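About Fludach

Fludach makes a portfolio tracking app for people who hold cryptocurrency and want to see what they have in one place. We are a small software company with an office in Brinberg, and we have been working on the same product since we started. The app runs on Android and iPhone, and there is a web version for people who would sooner use a bigger screen.

We do not sell coins, hold coins or lend against them. You cannot buy anything through Fludach except a Fludach subscription. The app reads your balances, works out what they are worth in the currency you choose and keeps a record of what you paid and when. Everything else we do comes from that.

How we started

The first version was a spreadsheet. Two of us had bought small amounts of several coins on different exchanges and found at tax time that we could not say what any of them had cost. The spreadsheet grew until it took a full minute to open, and by then friends were asking for copies. We rewrote it as a phone app over one winter and put it on the store in March under the name Sakai, which some long-standing users still call it.

Sakai did three things. It showed a total, it showed a list and it let you type in a trade. It had no charts and no alerts, and if you lost your phone you lost your records. We are still a little fond of it, but we would not want to go back. The company took the name Fludach when we registered it, and the app was renamed to match when we added backups. Sakai lives on as the name of the calculation engine inside the app, the part that matches sales to purchases and works out gains and losses.
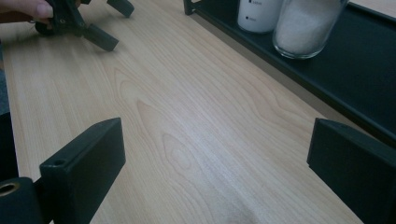

Most of our early users found us by word of mouth. They were people with a handful of holdings and a day job, and they are still the people we have in mind when we decide what to build. Professional traders are welcome to use Fludach and a few do, but they tend to need faster tools than ours.

What the app does

Fludach tracks prices for 813 coins and tokens. We add new ones when enough users ask and when we can get a reliable price from more than one source. We take coins off the list when trading in them has all but stopped, though your own records stay in your account and can still be exported.

You can bring in your trades by linking an exchange account, by uploading a file or by typing them in. We support 38 exchanges at present. Links are read-only. When you create a key on your exchange, the app checks what it allows, and if it would let anyone trade or withdraw, Fludach refuses it and tells you which setting to change.

Price alerts can be set on any coin we track, either at a fixed price or as a percentage move over a day. Free accounts can have a few alerts running at once. Paid accounts can have up to 200.

There is a news tab as well. It gathers headlines from publishers you choose and leaves out the rest. We do not write news ourselves, and we do not accept money to place a story or to move one up the list. Sponsored articles are removed where the publisher marks them clearly. Where they slip through, you can report them by holding your finger on the headline.

Avoveck, our reporting tool

Avoveck is the second product we make. It is sold separately, mostly to bookkeepers and small accountancy practices with clients who own cryptocurrency. It takes the same records that Fludach keeps and turns them into reports a tax adviser can check line by line. Every figure can be traced back to the trade it came from.

We built it after accountants wrote to us asking for exports in a particular layout. For some time we made these by hand, one at a time, and that was not a good use of anybody's afternoon. The first release covered a single tax year. The present one covers as many as you have records for and copes with transfers between your own wallets, which used to be the cause of most of our support questions.

Avoveck does not give tax advice and neither do we. If you are unsure how a gain should be treated, please ask a qualified adviser in the country where you pay tax.

How we make money

Fludach is paid for by subscriptions, and Avoveck by a yearly licence. The free version of the app has no adverts. It is limited to 400 recorded trades, which is enough for most people who buy now and then. If you go past the limit, nothing is deleted and your total still updates, but you will need a paid account to add more.

We do not sell user data and we do not take commission from exchanges for sending them customers. We were offered this kind of arrangement quite early on. It would have paid better than subscriptions did at that point, but we did not think people would trust the order of our exchange list if we were being paid for it. The list is alphabetical.

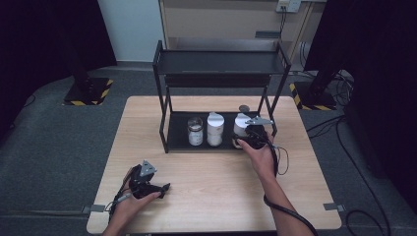 Where we work

Our office is in Brinberg, on the first floor above a printer's, a short walk from the station. Developers, design and support all sit in one room, so whoever answers your message can usually ask the person who wrote the feature. Some of the team work from home for part of the week, and a couple live too far away to come in more than once a month.

Support is open from 8am to 6pm on working days. We do not run a phone line. We tried one for a few months and found that most problems needed a screenshot or a file before we could help, so callers ended up sending an email anyway. Messages sent in the evening are answered the next working morning, oldest first. Paid accounts do not jump the queue.

Security and your records

Your records are encrypted on your device and again when they are backed up. Exchange keys are stored apart from everything else and are never included in an export. If you close your account, your backups are deleted within a month and we cannot get them back for you, so please export anything you need first.

We will never ask for your wallet's recovery phrase. There is nowhere in the app to enter one. From time to time people set up messages and pages that use our name, usually offering to unlock a frozen balance. They have nothing to do with us. If you get a message of this kind, forward it to the support team and do not follow any links in it.

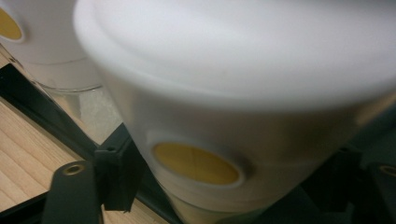 An outside firm tests our systems once a year, normally in the autumn, and we publish a short summary of what was found and what was fixed. The summaries are on the security page, including the early ones, which make less comfortable reading. We also pay rewards to people who report faults to us privately. The rules and the rates are on the same page.

What we are working on

The main job at present is the web version, which is behind the phone apps in several places. You cannot yet edit more than one trade at a time in a browser, and charts are slow with long histories. Both are being rebuilt.

After that we plan to improve the way Sakai deals with coins that change name or split, as these still have to be corrected by hand. We are also looking at home screen widgets for tablets – the present ones were drawn for phones and look lost on anything larger. We do not give release dates until a feature is being tested, as we have got them wrong in the past.

If you would like to try things early, you can join the test group from the settings menu. Test versions come out every few weeks and use a separate copy of your records, so a fault in one will not affect your main account.

Working with us

We take on new people slowly, and open jobs are listed on the careers page when we have them. At the time of writing we are looking for an Android developer and a part-time support assistant who reads German. You do not need to own any cryptocurrency to work here, and several of us do not. Staff who do own it must follow a dealing policy, which stops them trading a coin in the days before and after we add it to the app.

Getting in touch

For help with the app, use the contact form in the settings menu, as it sends us your app version along with your message. Questions about Avoveck licences should go through the Avoveck page. Publishers who want their headlines added to the news tab can apply there too, and there is no charge for being listed.

Fludach is a tracking tool. Prices shown in the app are for information only and may differ from the price you are offered on an exchange. The value of cryptocurrency can fall as well as rise, and you may lose all the money you put in.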